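Renting out our mountain house for the first time — how long a minimum stay, and what goes in the listing?

Posted by Lakshmi Lobo in Vacation Homes, Owners' Corner

Hi all! We are finally doing it. After years of using the house above Keltberg ourselves and lending it to cousins, we're going to list it on Fluvby starting in June and see how a summer of paying guests goes. I'm so excited I've been rearranging the kitchen drawers for fun.

A bit about the place. It's 1,468 square feet on two levels, three bedrooms, with a screened porch that everybody fights over. We're up at roughly 3,000 feet, so summer evenings are cool and there's no air conditioning (ceiling fans only, and we've never missed it). The last stretch of road is gravel and fairly steep, fine in an ordinary car when it's dry. Doucette Lake is down the hill, with a public swimming beach and a little boat launch. From the porch you get the ridge on one side and a slice of the lake on the other — more than a slice once the leaves are down.

We live a couple of hours away. My sister-in-law is closer and has said she'll help with changeovers, but she has a job and I don't want to wear her out in the first month.

What I'd love to hear about from people who do this:

How long should the minimum stay be? My husband wants a full week all summer. I think we'd miss a lot of nice people who only want a long weekend.

How do you write about a steep gravel road and no AC without scaring everyone off?

Checkout time. The other houses on our road say 10, and that seems awfully early to me when you're on vacation.

And is there anything you wish you'd set up before the first guests walked in? Tell me everything, I have a notebook!

Brock Pelletier

Oh, you're going to have a great time with this. We've rented our place on the far side of the lake for several summers and I still get a kick out of reading the guest book.

Minimum stay first. You and your husband can both have what you want, just at different times of the year. We do full weeks from the end of the school year until the middle of August, and a two-night minimum the rest of the time. In spring and fall the short stays are our bread and butter: leaf people, birders, couples celebrating something, a quilting group that takes over the whole dining room and has now been back more than once. In high summer the families want a week anyway, and one changeover a week is a whole lot kinder to your sister-in-law than three. If a week is still open when it gets close, drop the minimum for that week only. Fluvby lets you set it by date range, and you'll find it under the calendar settings, a little buried.

Now the listing. Put the road in the first paragraph! I mean it. We were shy about ours at first and tucked it down in the house rules where no one looks, and we got a couple of grumpy messages from people who'd arrived after dark with a low car and a full roof rack. Then I moved it up top and wrote it like directions from a friend: the last part is gravel and climbs, take it slow, stay to the uphill side at the bend, there's room to turn around at the house. Not one complaint after that, and plenty of folks told us they liked knowing. Same thing with the air conditioning. "Cooled by mountain air and ceiling fans, no AC" says it all. People who need AC will keep scrolling, and the ones who book will brag to you about sleeping under a blanket in July.

Be careful about the view, too. If you can see a slice of the lake, say a slice. And say which rooms you see it from. Guests who walk in expecting a slice and then sit down on that porch at sunset will be over the moon.

The turnover itself gets faster once you have an order to it. We start the wash before anything else, then go room by room from the back of the house to the front, bedrooms first, and the trash and recycling leave in the same car we do.
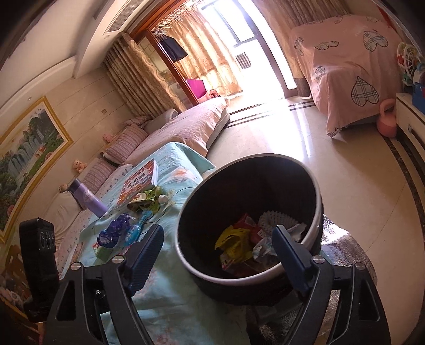

Do you fold the cleaning cost into the nightly price, or charge it separately?

We charge it separately, as one flat fee per stay, and it goes straight to whoever does the cleaning. With short stays allowed in spring and fall, a flat fee also keeps the two-night bookings from eating the profit on the laundry and the drive. Keep it modest and show it clearly in the listing, and hardly anyone will mention it.

For checkout we use 11 in the morning. It feels generous, guests get a real breakfast, and with check-in at 4 there's still a decent block of time in between. If your sister-in-law can only come after work, though, you may want to leave a night free between bookings this first summer. You lose a little income and sleep a lot better.

Good luck! Keltberg side gets the better mornings, by the way. We get the sunsets.

Vibeke Frandsen

just do a 3 night minimum and be done with it, works fine for us all year. and get a keypad lock, we have a Flikik one and I'd never go back to hiding keys. you change the code from home. bring extra batteries

Nhàn Kim

Congratulations, Lakshmi! Brock's road advice is excellent and I've just gone and changed my own listing, so thank you, Brock. I manage my parents' house and one for a neighbor, both smaller than yours, and I love the setting-up part more than any other. So I'll take your last item, what to have ready before the first guests.

1. Stay there as a guest yourselves

Pack a bag at home and bring only what a guest would bring. Don't use your own closet, and don't go looking in the locked cupboard. Cook a real dinner for as many people as the house sleeps. Then try to make coffee for that many the next morning! I learned that my parents own a tremendous number of soup bowls and a single sharp knife. Write down every time you say "where's the...", and you'll have your shopping list and half your house guide by Sunday-morning pancakes, or whenever your pancakes are.

2. Write the house guide on paper

Yes, put it in the app as well, but a paper copy in a plain binder gets used far more. Ours has the wifi name and password on the very first page in big print, then how the stove lights, where the breaker box is, what day the trash goes out and where to take it if you leave before then, the nearest clinic, and a hand-drawn map to the beach with the shady parking spots marked. Ask your cousins what they had to call you about. Cousins are the best test group there is.

3. Set up one locked closet

Everything you care about and everything your sister-in-law needs goes in it. Spare sheets by bed size, bulbs, batteries, dish soap, paper goods, a second coffee maker (trust me on the coffee maker). Tape a list inside the door so that whoever takes the last of something can mark it. We used to run on text messages for this and it was a mess.

4. Choose linens you can replace easily

Buy the same sheets for every bed of the same size, and the same towels for the whole house. You can mix and match, you can buy more next year, and folding gets so much quicker. Save the personality for the things that can be wiped or thrown in with a warm wash — a cheerful tablecloth, a couple of quilts that have already lived a full life, cushions with zip-off covers. Your great-grandmother's bedspread should go home with you.
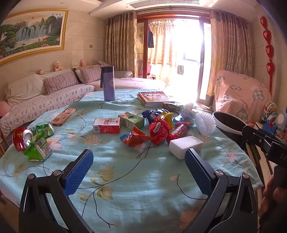
5. Find a backup person before you need one

Your sister-in-law will get the flu one day, or go to a wedding, and it'll be the morning of a changeover. Ask at the hardware store or the marina, those folks know everyone. Pay the backup to do one ordinary turnover early in the season, with your sister-in-law there, so they both know where things live.

6. Call the county and your insurance company

Not the fun part, I know. Find out whether your county wants a permit or collects a lodging tax, and tell your insurer in writing that you'll have paying guests. A regular homeowner's policy may not cover them. Ask your road association too if you have one, as some have their own rules about short rentals and parking.

7. Leave a little something

A loaf from the bakery, or local jam, or just a handwritten card with everyone's first name on it. My parents leave tomatoes in August. People write about the tomatoes in their reviews!

On the minimum stay I'm with Brock, weeks in high summer and shorter outside it. I'd only add that a holiday weekend in the shoulder season is worth bumping up to three nights.

Lakshmi Lobo

This is wonderful, thank you all! My husband read Brock's answer over my shoulder and we've shaken hands on weeks in summer and two nights the rest of the year. Checkout will be at 11. I rewrote the opening of the listing last night with the road right up top, uphill side at the bend and all, and I think it sounds friendlier than what I had before.

We're going up with packed bags to be our own guests, and my cousin Chenxi Lu has already sent me a list of things she called about. It's longer than I remembered. The porch door is on it twice.

Nhàn, is your binder the kind with plastic sleeves, or do you just reprint pages when they get splashed?

Nhàn Kim

Plastic sleeves for the wifi page and the stove page, plain paper for the rest. I reprint the beach map every spring and move the parking spots around as the trees grow.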